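Progress report: self-hosted file sync pilot
To: Leszek Mazurek, Nasution
From: Pilot lead, Jidside office
8 Apr 2024

Leszek, you asked for a straight account of where the money has gone and whether the Zundolura sync server is ready to replace the commercial file storage we rent now. My short answer is that it works well enough for a small office and I would not yet sign anything that assumes it works for a large one.

Where we are

The server has been running at Jidside since the first payment came through. Ten people use it as their only place for shared documents. The plan called for the Brolside office to join at the same time. Brolside is still on the old service, and I will come to that.

Day-to-day file sync is fine. Documents turn up on the other machine when they should, and the calendar has given us no trouble at all. Contacts were a mess for the first while, with duplicates everywhere, and we ended up wiping the lot and importing again from a clean list.

What hasn't gone to plan

Large folders. The project page says the desktop client handles them without fuss. Our colour proofs folder made it stall again and again until we split it into smaller pieces. The developers call this a known issue, and it was a known issue in the last release too. I have stopped repeating their expected fix dates to staff.

Upgrades. We have done two. The first was painless. The second left the web interface showing a blank page for an afternoon, and the fix was a setting buried in a forum thread that contradicted the official guide. I have written the steps down properly this time, so whoever does the next one isn't starting from nothing.

Backups. I was told at the start that these were taken care of. They were running, yes, but only to a second drive in the same box. They now go offsite every night as well. I restored one full user account as a test and the files came back intact, although shared links had to be made again by hand. A full server restore has not been tried and I don't want to claim we could do one in a hurry.

Brolside

The delay is the upload speed on their connection. We knew it was slow and the original proposal was a bit too cheerful about it. Moving them over now would mean their staff wait on every large file, and they would blame the software, fairly or not. A better line has been ordered. I would leave them where they are until it is in and we have measured it ourselves.

Spending

Hardware came in on budget. We are $500 over on labour, all of it from the second upgrade and the backup work. I can cover that from the training line, as the Brolside sessions haven't been held. It will have to be put back if those sessions go ahead.

On the promised savings: the proposal compared our licence costs with the price of a server and left out the hours somebody spends looking after it. With those hours counted, the saving this year is close to nil. There may still be good reasons to keep our own files on our own machine, but cost shouldn't be the headline in anything you send upstairs.

Next steps

Test a full restore onto spare hardware. Rerun the large folder test on the next client release. Hold Brolside until the line is measured. I'd like to make the keep-or-drop decision in June, with those results in hand.

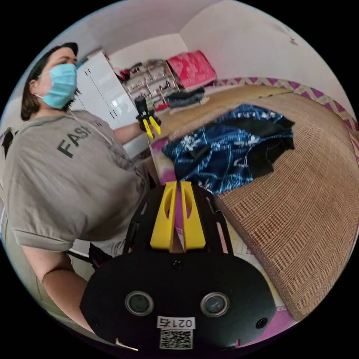
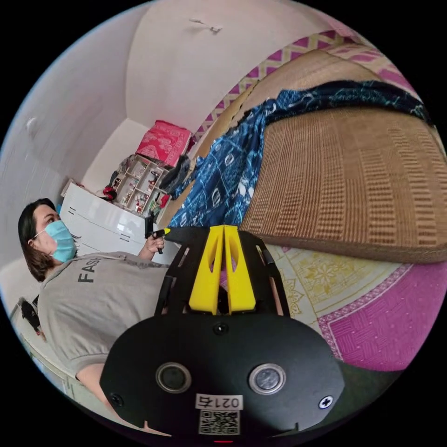 Both pictures: black hand-held gripper, label 0217.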